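Gripper swap checklist, kitchen bench, with my comments
Filled in by Khurram Awan, 12 Sep 2019
Arm: Franka Emika. Fingers under test: Plutance (the short stiff ones) against Cassim (the long ones with the softer pads)

I run this list every time we change fingers, and I've been writing my comments right under each item because the little boxes on the old form were hopeless. OK means OK. Where it says "OK with note," please read the note before you power anything up!

BEFORE POWER

1. Stop button within reach of the person standing closest to the arm
OK. I moved it to my left hand side, since I kept reaching across my own keyboard for it. If you're right-handed you may want it back the other way, so just move it and tell whoever is working with you.

2. Base bolts and clamps hand-checked
OK with note. Every bolt was snug. One clamp on the stand pole gave a quarter turn when I leaned on it, and I've tightened it. Check that one first next time, please.

3. Cable slack through the full reach
OK with note. I walked the arm by hand to the far corner of the counter and back again, then up high and down low. There's plenty of slack with the Plutance fingers. The Cassim pair is longer, so the wrist sits higher for the same grasp and the cable has a bit more to do. Still fine, but I wouldn't shorten that cable loop any more than it is now.

4. Finger screws torqued and marked
OK. Paint marker across the head of each screw so you can see if one has turned. I used the yellow marker on Plutance and the green one on Cassim. The green is nearly dead, could somebody order another?

5. Fingertip pads inspected
Plutance: OK. A little shine on the pads and nothing worse.
Cassim: OK with note. There's a nick on the inside edge of one pad, small enough that I had to feel for it with a fingernail. I photographed it and put the pair back on. If it gets any longer, swap the pad out and don't try to glue it (I tried that last December and spent an afternoon picking glue off the finger).

POWER ON, NO OBJECTS

6. Homing the gripper
OK for both. Do it again after every swap, even if you swapped back to the same fingers you had on this morning. I skipped it once and the software thought the fingers were shut when they were wide open. No harm done, but I felt pretty silly.

7. Finger mass and length entered in the controller
OK with note. The Fludura controller keeps the old values until you hit save AND reload. Saving by itself does nothing that I can see. With the wrong mass loaded the arm drifts gently downward in hand-guiding, so if it feels heavy to you, come back to this item first.

8. Speed cap set to 30 percent for the first pass
OK. I know it's slow. Get a coffee beforehand, not during.

9. Open and close, 200 cycles
Plutance: OK, smooth and quiet all the way.
Cassim: OK, with a faint click on opening that started near the end. I put my ear as close as I was comfortable with and I'm fairly sure it's the pad carrier and not the gripper itself. The cycle counter for the gripper body now reads 2,187, which I'm writing down here so the next person has something to compare with.

10. Emergency stop in mid-motion
OK for both. Press it while the arm is moving, please. Pressing it while the arm is parked tells you very little.

WITH OBJECTS

11. Low approach next to dishes
This is the one I care about most, because a finger that comes down a hair too far to the side will chip a rim, and ceramic bits on a counter are no fun at all. I had the arm come in at an angle from above with the finger just outside the bowl, held it there, and checked the gap by eye before letting it close. Plutance passed on the first go. Cassim passed too, but I had to raise the approach point to make up for the extra length. I've saved the two approach points under separate names so they can't get mixed up. Please don't rename them!

12. Grip force on thin edges
Plutance: OK with note. Very positive grip, almost too positive on plastic. A thin-walled container will bow inward if you leave the force at the default. Turn it down a step.
Cassim: OK. The soft pads spread things out nicely, and I could leave the default alone. For plastic I'd pick these every time.

13. Clearance to everything that isn't part of the task
OK with note. The sweep area is wider than it feels when you're standing there. Look behind the target as well as beside it, all the way to the wall and across to the stove, and look up too, because the elbow goes places the gripper doesn't. Breakable and tall things are what I check for. The stove stays off for the whole session, knobs checked by hand, and anything on the burners counts as an obstacle like any other.

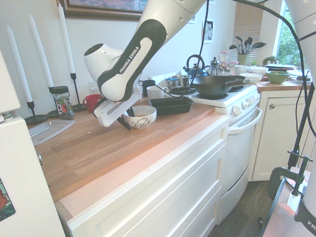

14. Camera view after the swap
OK with note. Longer fingers hide more of the target at the last moment, so with Cassim I lost sight of the near rim just before contact. Plutance is clearly better here. I nudged the fixed camera a little and redid the calibration, and the numbers came back close to what we had before. If you bump the mount, redo it. It takes a few minutes and saves you a lot of head scratching.

15. Food residue on fingers and pads
OK. Wipe both sides of each finger with a damp cloth, then a dry one. The Plutance fingers come clean in no time. The Cassim pads have a texture that holds on to crumbs, and I ended up using an old toothbrush (it lives in the tool drawer now, please don't use it for anything else).

SHUTDOWN

16. Arm parked, brakes on, power off at the wall
OK.

17. Spare fingers back in the foam case, screws bagged
OK with note. One screw short in the Cassim bag. I looked under everything. Flamalbridge sold us the set, so I've emailed them for a spare.

WHERE I'VE LANDED

Both sets pass. For bowls and anything heavy I'd fit Plutance, and for plastic containers I'd go with Cassim as long as somebody keeps an eye on that nick and the click. I'd like a second person to repeat items 9 and 12 before we settle on a default, with item 11 thrown in if there's time. Plutance is on the arm as I sign this, homed and saved, with its own approach point loaded.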